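Automating the returns bench, part 2: what the job looks like now

In the last post I went through the budget and why we dropped the conveyor idea. This one is about the staff side, which I put off writing because it is harder to measure.

Background for anyone new. I run process engineering at Vitcombe, a small firm that sorts and restocks drink containers and cups for office kitchens. Until last August, every item that came back from a client site was picked up by hand, looked at, and moved to one of 4 destinations. The bench handled up to 1,000 items per shift. Most of the work was reaching. The looking took very little time, and the deciding took almost none, except with the odd items.

The arm now does most of the reaching. Scheduling runs on Pidemex, which we already had for the vans, and the pick software comes from Zarkley under a yearly license. We left the sorting rules in a plain table that anyone on the bench can edit. That last decision has mattered more than the choice of arm.

A mixed lot is the normal case for us. Mugs with handles, stacked paper or plastic cups, soda bottles, a water bottle with no cap. The rules table has a line for each kind, and a default line for anything it can't place.

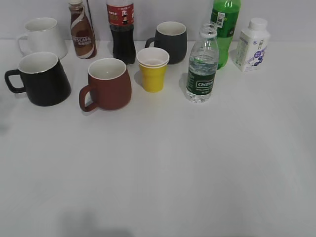
Did anyone lose their job over this? The bench crew is the same size as before, but two of the positions were rewritten and the pay grade on both went up one step.

The rewritten positions are called cell operator on paper. In practice the operator clears faults, edits the rules table and handles the default pile. The fault log for the first full month had 547 entries. I read all of them. The largest group was handles: the arm approached a mug from the handle side and closed on nothing useful. The second group was items placed too close together. Both were fixed by people on the bench, who changed how lots are laid out before a run. I would have spent weeks on a software fix.

Some of the effects were not planned. Talk on the bench has dropped. When people stood side by side moving cups they talked all shift, and now one operator stands at a cell and watches a screen. Two people have told me they find the day longer, though it is the same number of hours. We have started rotating operators every 25 minutes during heavy runs, which helps with attention and gives people a reason to cross the room. Wrist complaints are down. Complaints about sore eyes are up, and we are looking at the screen height.
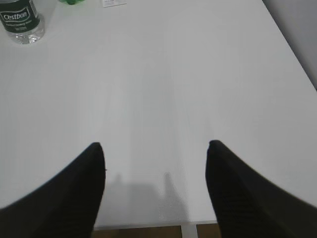

Training is the part I would budget differently. We planned one morning per operator and needed closer to three, mostly spent on learning to judge a grasp before it happens. New operators watch the object. Experienced ones watch the space between the two fingers and where the target sits relative to it. With the jaws open and the bottle still well off to the left on the far side of the table, there is plenty of time to pause the run, and an operator who knows that will not hit the stop button in a hurry. Hasty stops were a real cost in the first weeks, as each one meant a restart and a fresh check of the table.

Our second site, Bermúdez, gets its cell next. The crew there has asked for two things in advance: edit rights on the rules table from the first shift, and a bench layout they can draw themselves. I have agreed to both. They also asked whether the default pile will be counted against their throughput. It will not, and I have changed the report so it appears on its own line.

Part 3 will cover the fault categories in more detail, with the layout changes that went with each one.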